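CAPÍTULO 5
Percepción y control en la manipulación cercana

Objetivos del capítulo

Al finalizar este capítulo, el estudiante podrá describir el ciclo que enlaza la imagen de muñeca con la consigna de movimiento, formular un criterio de rechazo para segmentaciones dudosas y justificar la frecuencia elegida para cada nivel del controlador.

5.1 Planteamiento

En los capítulos precedentes se supuso que la posición de los objetos era conocida. Dicha hipótesis permitió tratar por separado la cinemática y la planificación de trayectorias, pero deja de sostenerse en cuanto la pinza se aproxima a la superficie de trabajo. En los últimos centímetros, un error de calibración tolerable en el desplazamiento libre basta para malograr un agarre.

El software de referencia de esta parte del libro es Prillik, un entorno modular organizado en 4 procesos: adquisición, segmentación, estimación de pose y control. Los procesos intercambian mensajes con marca temporal, y el controlador descarta toda estimación cuya antigüedad supere el umbral fijado en la configuración. El registro de sesiones se realiza con Tradar, cuyo formato se detalla en el apéndice B. El conjunto de prácticas que acompaña al capítulo comprende 424 secuencias.

5.2 Fondos con textura

Los métodos de segmentación por contraste suelen presentarse sobre fondos uniformes. Una piedra pulida y veteada plantea exigencias distintas: las vetas generan bordes de intensidad comparable a la del contorno de un objeto, y los reflejos se desplazan con la cámara. El detector debe, por tanto, combinar el gradiente con la coherencia entre vistas sucesivas. También ha de excluir de la imagen los dedos de la propia pinza, mediante una máscara calculada a partir de la apertura articular.

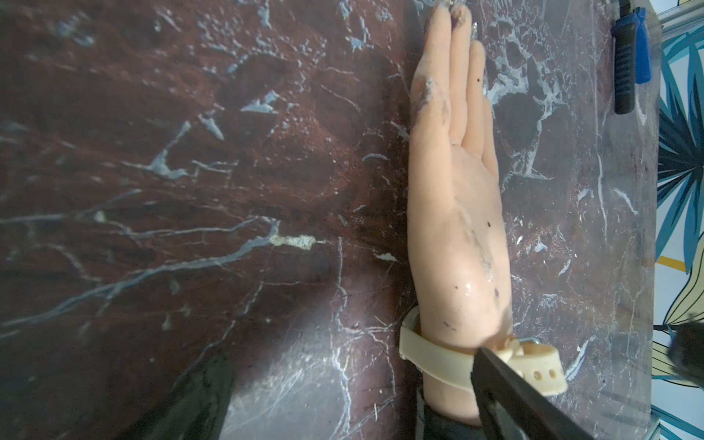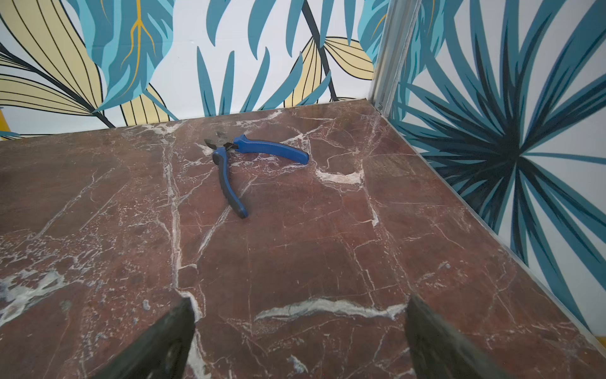
Figuras 5.1 y 5.2. Vistas desde la muñeca sobre mármol veteado: mano de maniquí con correa de color crema y alicates de mangos azules y negros.

La estimación de pose parte de la máscara ya depurada. En objetos rígidos de una sola pieza basta ajustar un modelo geométrico; en los articulados se añade el ángulo de apertura como variable de estado, y en los deformables se renuncia al modelo completo y se estima únicamente la región de contacto. El apartado 5.3 desarrolla el primer caso y define la notación que se empleará en los restantes.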